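Pale leather, worn seams: Lacey Sugden on chair backs

Lacey Sugden has run the seating bench at Clornorer, a repair shop in Drolero, long enough to have opinions about thread. Most of what arrives on her bench is office and dining seating in light leather, and most of it comes in with the same complaint. The owner believes the leather has failed. In her experience the leather is usually sound and the trouble is in the finish, the stitching or the foam.

"People say the chair has gone yellow," she said when we spoke in July. "I put a white card against the back and look at where the yellow is. If it's at head height or shoulder height, it's body oil and hair product. If it's even all over, including behind the back where no one touches it, then the finish has aged. Those are separate jobs with separate prices."

The first is cleaning. She uses a water-based cleaner called Xaba, put on a sponge and never straight on the panel, and she works from seam to seam. Stopping halfway across a panel leaves a tide line that can be harder to get rid of than the original mark. She wipes with a second, damp cloth, lets the panel dry and looks at it again the next morning before she decides whether to go on.

"Wet leather lies to you. It looks darker and more even than it is. I don't make a decision on a wet panel."

The second job is refinishing. Most cream and white leather for seating is pigmented, meaning that the color sits in a coating on top of the hide. Once that coating is cracked, cleaning only pushes dirt further into the cracks. Sugden degreases the area, sands the edges of the damage with 800 grit, fills where needed and sprays thin coats of matched color. Two is her usual number. A third coat starts to look like paint, she said, and it stiffens the panel where the back has to bend.

Matching the color is slower than applying it. Clornorer keeps a drawer of sprayed leather swatches, 82 of them at present, all sold to the trade under names like cream, ivory, bone or white. She distrusts the names. "Two creams from the same supplier can be a full step apart. I hold the swatch on the chair by the window and then under the lamp. If it only matches in one of them, it doesn't match."

Seams took up much of our conversation. A padded back is often divided by a horizontal seam, with one panel above it and another below. The seam holds the cover to the shape of the foam and keeps a large piece of leather from drifting into wrinkles. It also collects dust, and dust is an abrasive.

"Someone leans back, the upper panel moves a little, the lower panel moves a different amount, and the grit in between works on the thread. You won't see it until a stitch goes. Then the ones beside it take the load."

She recommends a soft brush along every seam before any liquid touches the chair. For restitching she goes back through the existing holes, by hand if the cover can't come off. New holes next to old ones make a perforated strip, and leather tears along a perforated strip. On Grason chairs, a line the shop sees often, the cover is held at the lower edge by a row of staples, and she prefers to take those out and sew at the machine. The difference is time: a back that comes off cleanly can be finished the same day.

The foam gets less attention than it should. A crease that returns after cleaning and conditioning is generally a sign that the padding below has lost height, so the cover is too large for what it covers. She adds a layer of polyester wadding first and replaces the foam only if that fails to take up the slack.

Asked when a chair is not worth repairing, she gave a figure. "If the quote goes over 250 dollars for a single back, I tell them to sit in it for a minute and think. Some of them still say yes. A chair that fits you is hard to find."

Her advice for owners was short. Keep the chair out of direct sun. Brush the seams. Avoid baby wipes, kitchen spray and anything with alcohol in it. Conditioner does very little on a pigmented surface, in her view - a damp cloth does more.

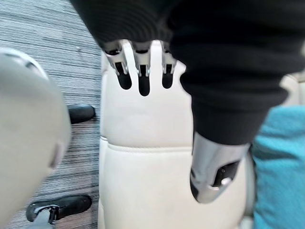 Page last changed: 07/08/2025

Cream-white leather chair back with a stitched seam across the middle, between the upper and lower padded panels. On a back of this layout, Sugden brushes the seam first and then cleans each panel separately.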